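Teaching a Gripper to Tidy Soft Things: Collecting Examples by Hand

Student project report
Lucrezia Santoro and Gualtiero Donati
Project partner: Dremeck, Lerkcombe

1. Background

Our project was part of the second-year automation course. Dremeck is working on a learning system that should put small household items into a box after watching many examples of people doing it. Most of the examples they already had were of hard objects such as cups, blocks and bottles. Our job was to add examples with cloth and knitwear, and to write down what made those examples good or bad.

We did not train the model ourselves. This report covers the collecting, the labeling and the checks we ran before handing the files over. A second team in Dotulville will do the training.

2. Equipment and setup

We used hand-held grippers with a camera mounted on each one. The operator works the fingers by hand, and the camera records what the gripper sees along with how far the fingers are open. No robot arm is needed at this stage. The recordings are later converted into motions an arm can follow.

We wanted an ordinary home and not a lab bench, so we worked at a table by a window in an apartment. The tablecloth stayed on. Its print is busy, with teacups, gift boxes, starfish and roses on white and tan squares, and we expected this to be hard for the system. The target was an open white box. We left the other things on and near the table where they were, including the basins and the shoes on the window ledge.
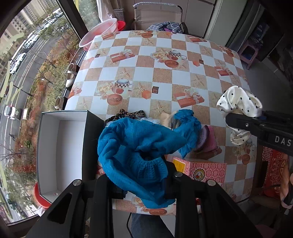 3. Procedure

Each example followed the same steps. Santoro operated in the morning and Donati in the afternoon.

Start recording with the gripper open and the box in view. Move to the item at a steady speed. Close the fingers on the thickest fold. Lift straight up until the item clears the table, then carry it over the rim. Open the fingers, wait 2 seconds and back away. Stop recording.

After every 6 examples we moved the box and mixed up the items. The operator was not allowed to straighten a cloth before picking it up. We made this rule after the first trial, when we saw that we were smoothing everything flat between takes without thinking about it.

If a grasp failed, we let the recording run and tried again in the same take. Dremeck asked for this. Those takes were labeled "retry" and kept separate from the clean ones.

4. Items

The knitwear took the most practice. A striped knitted piece with a lavender crocheted part and a ribbed top edge could be held well by its cuff, and the blue ridged pads gave a good grip on the yarn. Fuzzy strands were a problem in labeling, as it was hard to say where the item ended. We decided to draw the outline around the solid knit and ignore the loose yarn.

Flat cloths, such as the leopard-print one, were easy to grab but hung down a long way when lifted. The operator had to go higher before crossing the rim. The bright blue cloth changed shape so much from take to take that we gave it its own label group. 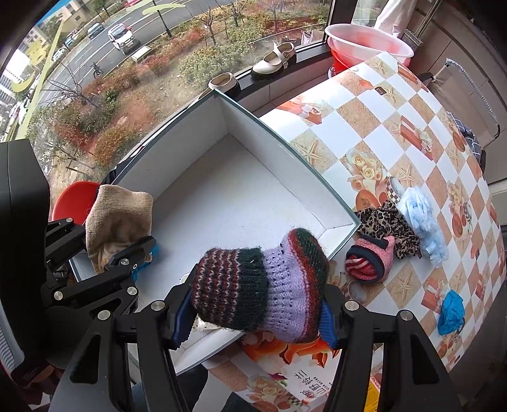

5. Results

We collected 1,000 examples over February. We watched all of them once at normal speed and removed takes where the box was out of view at the start or where the recording stopped too early. The Lo Presti labeling tool crashed 7 times on the longer files. We lost no recordings, but we had to redo the labels for those files.

The most common fault was moving too fast on the way to the box, which blurred the view. It happened more toward the end of a session. Shorter sessions fixed most of it. The second most common fault was opening the fingers before the whole cloth was over the box, so that one corner stayed outside. We marked these as "partial."

6. What we would change

We would agree on label names before recording. Santoro used "sock" and Donati used "knit" for the same item during the first week, and merging the two lists took an entire afternoon. We would also record on a second tablecloth with a plain color, so the Dotulville team could test how much the print matters. The retry takes should have a time mark for each failed grasp. At present they only have one label for the whole file, and someone will have to go back through them.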